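Break room, second week 2025-08-27

Up at six and in by seven, before the lights on the stairs had come on. 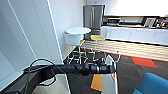 I have the kitchen until the end of the month. Esperanza Fitzsimmons handed it over on her way to the Aninley office and left me two pages of notes, most of them about the refrigerator. Clear it out every other week, wipe the seals, throw away anything with no name on it. I started there. There were four jars of mustard, all open, and a bag of spinach that had gone to soup. I put the mustards together on the door shelf and threw out the spinach. One container had "Arthur" on the lid in marker. We have no Arthur on this floor that I know of, so I left it and put a note on the board.

Wiped the seals with warm water and a little dish soap. The cloth came away gray the first time and nearly clean the third.

After that I did the cabinets. The lower ones have been filled by whoever had something in their hands at the time. Paper plates were in with the baking pans, and the baking pans were in front of the trash bags, so every time a bag was needed somebody had to get down on the floor and move the pans. I put the bags nearest the door and the plates next to them. The pans went to the far end. The last cabinet has a handle that turns in your fingers. I tightened it with a butter knife, and it will need a proper screwdriver before long.

Moved everything on the counter forward and wiped behind it. Crumbs, a dried-up tea bag, two pens, and a receipt from January for 32 dollars of coffee filters. Nobody is going to claim that now, but I put it in the envelope with the others.

Lunch at the small round table. It is a good table for one person and a bad one for three, and today it was three. We talked about seating, as usual. The stools are fine for ten minutes and no longer. People drag the chairs over from the carpet side and don't drag them back, and by afternoon the legs are all hooked together and you have to pull out two to get one. I like the yellow stool the best of the lot, mainly for its height.

Spent part of the afternoon on the carpet. The gray does not show much, but the red and the orange do, and somebody had walked something sticky across the red. I used the Ivedar foam from under the sink. It says to leave it 3 minutes and blot. I left it closer to ten – the phone rang – and it came up fine anyway. The wood floor only needed sweeping. I ran the broom along the line where the wood meets the carpet, which always collects rice.

Called Tenex about the supply order. It is number 1133 and they had it down for the wrong floor. They will send it again. In the meantime we have one roll of paper towels and plenty of napkins, so people can use napkins.

Left at five. Walked home the long way past the hardware store to look at screwdrivers, but they had closed early. Soup for dinner – the lentil one, with too much pepper. Called my sister and she was out.

Tomorrow: descale the kettle, ask again about Arthur, find the other half of the broom set.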